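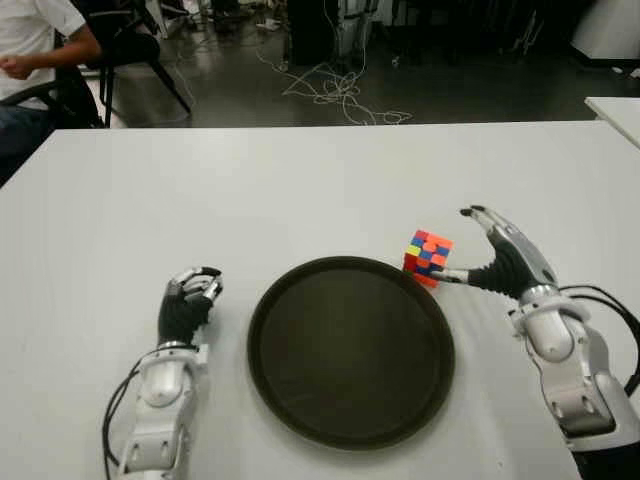 ## The tray and the cube

A puzzle cube is awkward to store. It has no flat resting place of its own on most shelves, it rolls off soft furniture, and its corners mark varnish. Calum Forsyth, who keeps 80 of them in a two-room flat in Cillbridge, settled on trays.

His preference is a shallow round dish with a raised rim and a dark interior. Stickers in red, orange and blue read clearly against near-black, and a scrambled cube can be checked from across the room. On a white table the contrast works the other way: the tray is easy to find and the cube is easy to lose track of beside it.

Rim height matters more than diameter. Forsyth tested dishes from Modeck and Mackay and rejected anything deep enough to catch the fingers on the way out. A low rim still stops a sliding cube.

Miroslava Bartoš, a turner in Cukberg, makes hers to order and has sold 571 to date. She advises against felt linings, which shed fibers into the mechanism. A bare surface wiped with a dry cloth is enough. Cubes with worn stickers go in a separate dish until replacement sets arrive, usually in October.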